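Irncombe Kitchen Appliance Loans: lending records, README

The files in this folder cover the small appliances lent out by the Irncombe library of things, from the first loan in March up to the most recent stocktake. They were put together so that other lending libraries could compare notes on what gets borrowed, how long it stays out and what state it comes back in.

## What is in the folder

| File | Contents |
|---|---|
| `items.csv` | One row per appliance, 160 rows |
| `loans.csv` | One row per loan, 1,000 rows |
| `returns.csv` | One row per completed return, 955 rows |
| `notes.txt` | Free-text remarks from the desk, lightly tidied |

The gap between loans and returns is made up of items still out on the day of the export and items reported lost. The `status` column in `loans.csv` tells you which is which. Please don't treat a missing return as a loss without checking it.

All files are UTF-8 with commas as separators. Dates are day first. Money is in pounds, with no currency sign.

## Columns you will need

`items.csv`

- `item_id`: three letters and a number, such as `TOA04` for a toaster or `SLO11` for a slow cooker
- `type`: taken from a fixed list at the end of `notes.txt`
- `source`: `donated`, `bought` or `unknown`
- `condition_in`: A to D, as judged when the item joined the collection
- `weight_g`: weighed without its box

`loans.csv`

- `loan_id`, `item_id`
- `out_date`, `due_date`
- `renewals`: how many times the loan was extended
- `status`: `returned`, `out` or `lost`

`returns.csv`

- `loan_id`
- `back_date`
- `condition_out`: same scale as above
- `clean`: `y` or `n`
- `parts_missing`: short text, blank if nothing is missing

## Condition grades

A means no marks that you would notice in normal use. B means light wear. C means the item works but has dents, stains or a repaired part. D means it should not be lent until someone has looked at it. A few D items do show up in `loans.csv`. Most were graded D on their return and then repaired, and the grade was not changed back in time.

Grades from the Kusance branch run a little harsher than those from the main desk. We compared a batch of kettles graded at both places and Kusance marked several of them one step lower. No correction has been made in the data. Use the `branch` column if this matters to you.

Toasters are checked with bread in them before grading, one slot at a time if need be, and any uneven browning goes in the notes.
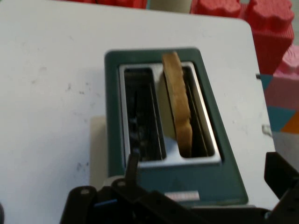
*Two-slot toaster, dark teal, with bread in one slot.*

Crumb trays are the part most often written down as missing. Up to the end of the first summer the desk recorded these under `parts_missing` as "tray", which was also used for the trays that come with steamers and dehydrators. Later entries say "crumb tray" in full. If you are counting missing parts, join to `items.csv` and use the type.

## Known problems

- Items with a weight of exactly 250 should be ignored for any work on weight. That figure was the default in the old form and stayed in when nobody typed over it. The hand blenders are the worst affected.
- The Lopes bread makers were entered twice when they arrived. The duplicates have been taken out of `items.csv`, but `notes.txt` still mentions the old numbers.
- Renewals made by phone were not always logged, so long loans with `renewals` set to 0 are common in the early rows.
- `clean` was left blank for most of the first month. Blank does not mean `n`.
- Waffle makers and sandwich toasters share one type. We have since split them in the catalogue but not here.

## Privacy

Borrower names, addresses and card numbers were removed before export. There is no borrower ID, so repeat borrowing can't be studied with these files. Remarks in `notes.txt` were read through by hand and anything that pointed to a household was cut.

## How the export was made

Loans are kept in Grarkora, our catalogue software. The three tables come from its standard report, run with archived items included. After that, the type names were brought into line and the item numbers padded to two digits. The script is `clean.py` in the same folder. It expects the raw report in a folder called `raw`, which we don't share.

## Use

You may copy and adapt the data for any purpose, as long as you credit Irncombe library of things. Corrections are welcome at the desk or through the issues page. Please give the `loan_id` or `item_id` of the row you mean.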